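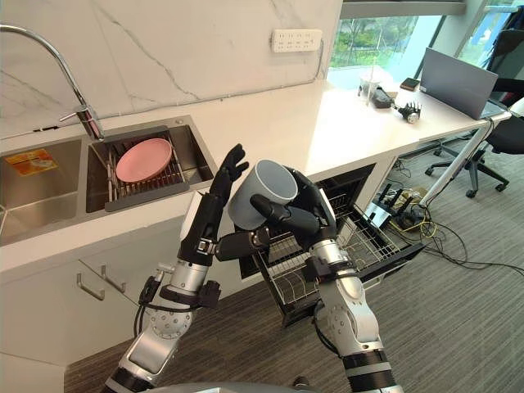
Kitchenette meeting – notes from me, Jeanine

Who came: Bernadette Daly, Kazue Ichikawa, Jamshid Yazdani and me. Mahnaz Shokri joined at 12, just in time for the cookies.

1. Mugs
Bernadette wants mugs to go straight into the dishwasher drawer, and I'm with her all the way! Kazue asked about the fancy ones from the Markent visit. Those get washed by hand, and whoever used it does the washing (yes, Jamshid, you too).

2. The sink
We agreed the left basin stays clear so people can fill the kettle. The dish rack stays in the right one – Kazue tried it on the counter for a week and hated it. Plates get put away by the end of the day.

3. Running the dishwasher
Long talk, mostly me. We'll run it when it's full or at 4 pm, whichever comes first. Mahnaz is ordering tablets, the box of 36, and they'll live under the sink.

4. Desk end of the counter
Jamshid loves working by the window and would like fewer crumbs over there, please. Everyone said sure. Snacks stay on the sink side.

To do: Mahnaz – tablets. Bernadette – new sponges. Me – type this up and send it around.

Next meeting in December, same spot, and Kazue's bringing the cookies.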